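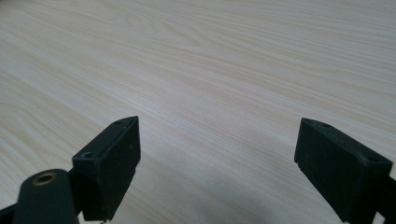
Wiping Down Glass Panels and Returning Cloths to the Work Table Basket

Hascombe Training Center, Shared Workrooms
Procedure 19

Purpose

This procedure applies to all users of the shared work tables in the Trulenville building. It covers the cleaning of small glass panels, including screen protectors and flat cover glass, and the care of the table surface before and after the work.

Materials

One clean cloth, light blue or striped, from the supply cabinet
Distilled water in a spray bottle (500 ml)
Civska glass cleaner, for greasy marks only
One plastic basket for cloths
A second dry cloth for the final pass

Paper towels are not to be used on coated or tinted glass.

Preparing the Table

1. Remove all items from the table, including cups, chargers and paperwork.
2. Wipe the surface with a damp cloth, following the direction of the grain. Pay particular attention to the corners and to the area near the cable opening, where grit tends to collect.
3. Allow the surface to dry for 9 minutes.
4. Run a clean, dry hand across the table. Any grit that can be felt must be removed before glass is set down.

Cleaning the Panel

5. Wash and dry your hands. Hand cream should not be applied beforehand.
6. Hold the panel by its edges and lay it flat on the table. Keep it away from the table edge at all times.
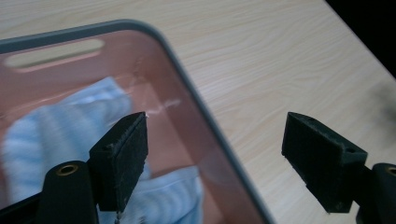 7. Fold the cloth in quarters. Apply water to the cloth and never directly to the panel. One spray is sufficient for a panel the size of a phone.
8. Begin at the end with the speaker slot, if the panel has one. Dust gathers along the inside of the opening and should be lifted out with a corner of the cloth before the remainder of the face is wiped.
9. Wipe the face in straight, overlapping strokes from one end to the other. Circular motion leaves haze on tinted glass.
10. Refold the cloth to a clean side and wipe the rim.
11. Tilt your head and look across the panel at a low angle. A pale line or streak may be a smudge, a scratch or simply a reflection. Change your viewing position. If the mark stays in place, go over it once with the dry cloth. If it remains after that, record it as a possible scratch and do not rub further.
12. Turn the panel over and repeat steps 7 through 11.

Returning the Cloths

Used cloths go into the basket at the left side of the table. They need not be folded. The basket should be positioned with its long side running front to back, so that the rest of the surface stays free for work.
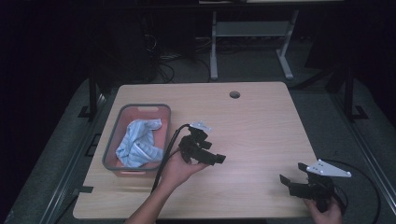 Work table with the cloth basket at left.

Baskets are emptied at the end of each session and the cloths are laundered without fabric softener, which leaves a film on glass. Cloths marked Cloutier belong to the upstairs workroom and should be sent back there.

Damaged Panels

Chipped or cracked panels must not be placed in the cloth basket. Wrap them in paper, label the package and deliver it to Room 808.

Questions regarding this procedure may be directed to Gizella Veres, Workroom Services. The next review is scheduled for December.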